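Planning for equipment: wiping down padded seats and benches

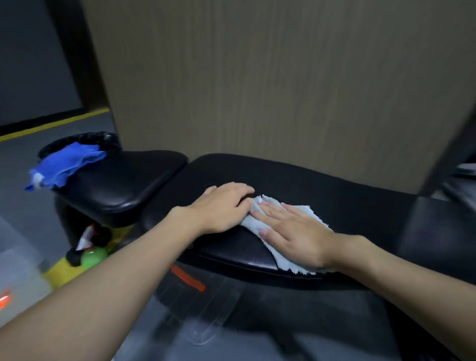 Workshop Tips, Issue 12, page 90

Before pricing a cleaning robot for a gym or treatment room, separate the floor work from the pad work. Floor machines are an ordinary purchase. Padded vinyl is a different job and should have its own line in the budget.

A pad is normally wiped with two hands, one lying flat on the cushion and the other pressing the towel down. A single arm has to do both jobs or rely on the seat being fixed. Ask the supplier which applies, and ask for a trial on your own seats.

Measure first. Record the length and height of every cushion, the gap between neighbouring pads, and the clearance to the nearest wall. Stitched front edges need a note of their own, as a tool set up for flat surfaces may ride over them.

Cloths. Terry towelling bunches under pressure, and frayed edges catch on clips and hinges. Hemmed flat cloths cost more and are easier to grip. Keep one colour for pads and another for frames.

Bottles. Trigger sprays suit fingers. An automated unit will usually want a refillable tank, so check that your present cleaner may be used in it.

Rebecca Gatti, who plans equipment for the Peltidside sports hall, budgets as follows:

Arm and mobile base, one year's hire: 4,000
Fitting, training and spare cloths: 1,909
Hand wiping: unchanged for the first year

The last line is the one most often left out. Staff will still be needed for straps, corners and anything under the seat. Review the hours in November, and do not sign for a second unit before then.

Store bottles upright and off the route of any floor machine.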